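Gripper care at Wiststead

The hand-held gripper at Wiststead went back into use on 29/06/2021 after its regular service. Heino Zariņš did the work and Maarja Kļaviņa checked it over. The old finger had logged 1,906 cycles and its replacement comes from the Mirkeo batch.

The fingers are the translucent teal kind with the hooked tip. Wipe the blade from the base up and look at the black rim where it enters the gray body. If the rim has lifted, stop and tell Heino - don't press it back in.

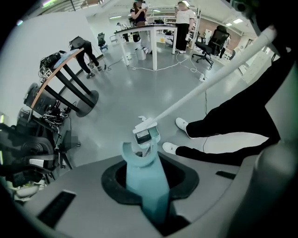
Cables and floor

Keep leads clear of the walkway between the round table and the white one. Coil any slack before you pick up the gripper.

Spare parts

There are 7 fingers left in the Ultmont cabinet. Sign for whatever you take. Maarja is placing the next order with Pickering and needs requests by the end of June.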